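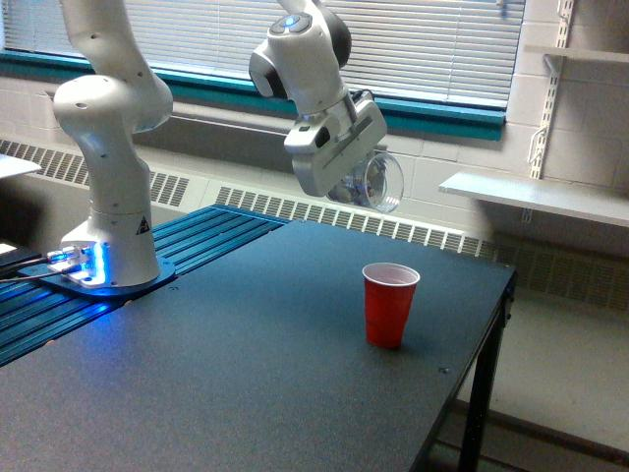 A white robotic arm on a work table, its base lit in blue.

The council of Cantero wants to close two village schools and send all the children to one new building in Rollach. I read the proposal in April and again this week, and I still do not find in it a single page about the journey. For the smallest pupils it will be more than 160 minutes on the bus every day. A child of six comes home tired, and then there is homework.

Aitana Montes, who speaks for the council on education, writes that small schools are "not viable". I would like to know who decided this word. The school in Idance has seven pupils in its first class, and their parents are content.

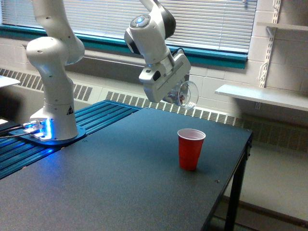

Photo: Begoña Robles

I am not against new buildings. The old ones are cold and the roof in Idance needs work – everybody admits it. But the money for repairs was promised before, and the council should explain where it went before it asks us for trust again.

The consultation is still open. Parents can write to the council office, and I ask them to do it, also those whose children have already left school.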